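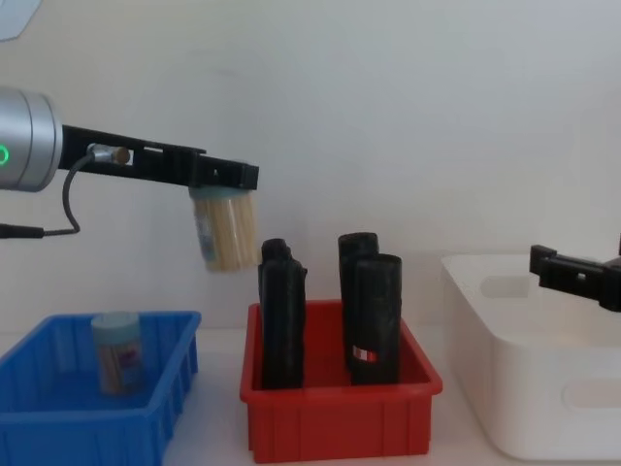 Skokport warehouse hands over the small stuff

18 May 2022 – The packing room at Tralard's Skokport warehouse has two new arms, neither of which has asked for a locker. They sort household odds and ends, toothpicks included, into colored bins, a job that used to fill most of Annelies Rainer's shift.

Rainer now handles returns and steps in when an arm stops to think. "It thinks a lot," she said. "I used to get told off for that."

Shift manager Balthasar Hubmann says no jobs will go before November, a promise his staff have noted has a month in it. The target is 1000 items a day. The break room, meanwhile, has lost two chairs to make space for the control cabinet – the arms don't sit, but the nine packers do.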